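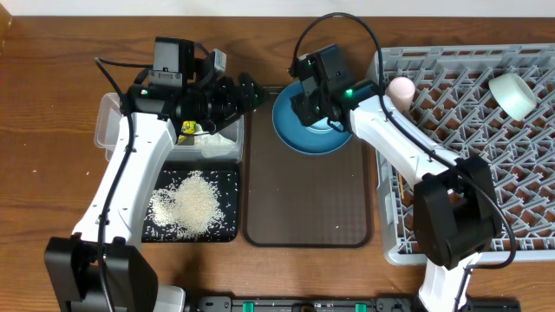 Fig. 1. Rice on the black mat and in the clear container; tray with plate, and dish rack at right.

Unit 4. Dry Spills and the Order of the Table

Household Practice, first level
Handout prepared by Liliana Vitale, Trarnville evening school
Please bring this handout to the practical on Saturday.

4.1 What this unit is about

In Unit 3 we worked with wet spills: milk, oil, sauce. Today we speak about dry spills, which means grains, flour, sugar, salt, small seeds and bread crumbs. Many students think a dry spill is the easy one. In part this is true, because dry rice does not stain and it does not stick. But it travels. One cup of rice that falls from the height of a hand can reach places that you will find only next month, for example inside the drawer with the spoons.

We use rice for the whole unit. It is cheap, it is easy to see on a dark surface, and the grains are big enough to pick up one by one if we must. Those who want to repeat the exercise at home with flour should first read section 4.6.

4.2 Words we need

Field: the area where most of the spilled food is lying. In Fig. 1 the field is on the mat.

Strays: single grains outside the field. In Fig. 1 there are a few of them on the wood, to the left of the mat.

Edge: the border of the mat, tray or cloth under the field. Grains near the edge are the next strays if somebody pulls the mat too quickly.

Home: the container where the food belongs. In Fig. 1 this is the clear container, with rice at the bottom.

Station: any place on the table which has one purpose only during the work.

In the old version of this handout I wrote "zone" and also "station" for the same thing. Primo Bassi, who taught the course before me, preferred "zone". Please use "station" in your written answers.

4.3 Stations before cleaning

Before you touch one grain, look at the table and decide what each place is for. Our usual arrangement has these stations:

The mat, for the spill.
The container, close to the mat, so the hand does not cross the table with rice in it.
The tray, for the plate in use.
The rack, for dishes, and never for food.

The tray and the rack stay on the side away from the rice. Grains that fall between the slots of a rack are slow to take out, and the rack must then be lifted and shaken over the sink. Last February one group lost 20 minutes in this way, and the rest of the lesson was about racks.

A dark mat under pale food is a good choice and we will always work like this in class. For black beans or poppy seeds, turn the idea around and take a white cloth.

4.4 The procedure

Read all the steps first, then begin.

1. Stop moving things. Do not lift the mat yet.

2. Collect the strays. Use a dry finger or the side of a card, and bring them inward to the field. Always work toward the center.

3. Clear the edge. Push the grains that lie near the border of the mat back to the middle. Leave a free border of two fingers on every side.

4. Reduce the field. If the pile is high, take the top part with a spoon or with the hand and put it in the container. A high pile slides when the mat bends.

5. Make the channel. Hold the mat by two opposite sides and raise them slowly, so the rice runs to the middle line.

6. Pour. Put one end of the channel over the container, low, and raise the other end. Tap the mat from underneath.

7. Look at the table again from the side, with your eyes near the height of the surface. From above you miss the grains that lie against the grain of the wood. (Here English has the same word for two things, I am sorry for this.)

8. Wipe with a dry cloth first. The damp cloth comes last.

The most common mistake is to do step 5 before step 3. The second most common is the damp cloth too early. Wet rice sticks to the cloth and then you carry it to the sink, to the floor and to your sleeve.

4.5 Keep or throw away?

Giorgia Grasso asked this in the last lesson and I promised a written answer. For food you will eat, only the rice that fell on a clean, dry surface can go back in its home, and it should be washed before cooking. Rice from the floor goes in the bin. Rice from a surface that you are not sure about goes also in the bin.

For practice rice the rule is different. We keep it in its own container with a label on the lid, and it is never cooked. The school has one box of practice rice for each pair of students. Please do not mix it with the rice from the cupboard, even when it looks the same.

4.6 If you practice with flour

Steps 1 to 3 are the same, but use a soft brush and move it slowly. Do not blow. Do not tap the mat in step 6, or do it very gently. The container should have a wide opening.

4.7 Work in pairs

Each pair receives 100 grams of rice. One student spills it on the mat from the height of an open hand, the other student does the cleaning, and then you exchange. Weigh the rice before and after on the small scale near the window.

Leonardo Lo Presti and his partner got back everything except 2 grams at their first attempt, which is a good result. Another pair found 32 single grains outside the mat after they believed the work was complete. Write your result also if it is bad. I do not give marks for the weight, I give marks for the description of what you did and in which order.

4.8 Written work

Write over 100 words on one of these subjects:

a station plan for the table in your own kitchen, with a simple drawing;
a dry spill that happened at home, and at which step the procedure would have helped;
why the container should stand near the spill and the rack far from it.

Hand in on paper to me, or to Brunello Donati at the front desk if I am in class. Put your name on every page.

For Unit 5 (folding of cloths) bring two kitchen towels of the same size.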